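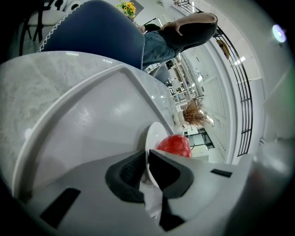
A red apple and a small white plate.

Munosus pauses withdrawals on three tokens after wallet fault

By Kamala Bhat
March, 8:40 a.m.

Crypto exchange Munosus has paused withdrawals on three smaller tokens, Fleveck among them, after a fault in its hot wallet software left transfers stuck overnight.

The company said 389 customers had payouts waiting when the pause began. No coins are missing, it said in a short notice to users. Trading is still open – only withdrawals and new deposits in the three tokens are on hold.

Bitcoin and dollar withdrawals are not affected.

Munosus blamed an update pushed late in the evening by Bresenis, the outside firm that runs its wallet system. The update set network fees too low, and transfers sat in line without being confirmed. Bresenis has rolled it back. No word yet on wether other clients were hit.

Stuck payouts will be re-sent by hand, oldest first. Munosus expects to clear the line within five hours and says it will cover the extra fees. Customers should not cancel and resubmit – doing so puts them at the back.

Fleveck slipped 8% on the news before recovering most of it. The other two tokens barely moved.

Second wallet problem for the exchange this year. The the first, in its Serra staking product, held up rewards for a day.

Bresenis did not reply to a request for comment. More when we have it.

Related
Serra staking rewards delayed, Munosus says
Fleveck holders vote on lower fees
What to check before you move coins off an exchange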